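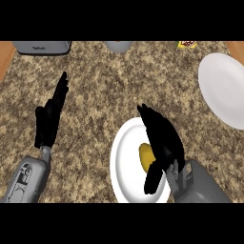

Edet wrote under my last post that I should skip simulation and put the whole budget into a second arm. The argument was that a kitchen on a screen won't teach you what a loose cable or a worn finger pad does, and you pay for those lessons sooner or later anyway.

I agree with half of it. I still moved money the other way, and the plan for the fall now looks like this.

The simulator runs on the desktop I already own. I need more memory and a bigger drive, and Bandesier has both for 600 dollars before tax. That buys a two-arm setup with plates, fruit and a counter, and when I get a grasp wrong I restart it. A real pair of arms from Zestura is well past what I can spend before September, and the quote didn't include mounts, a power supply or spare fingers. I asked for those separately. The fingers are 53 dollars a set and I would want 2 sets on the shelf.

I'm also holding back 20 percent of the total for shipping and things I forgot. Last time I held back nothing and ended up waiting a month for a bracket.

What I haven't settled is the table. My desk moves when I type, so it won't do for arms. Istitard sells a steel bench that would fit along the garage wall, but I have to measure the door first.

Order of buying: memory and drive now, bench next, one arm after that. The second arm can wait until the first one is paid off.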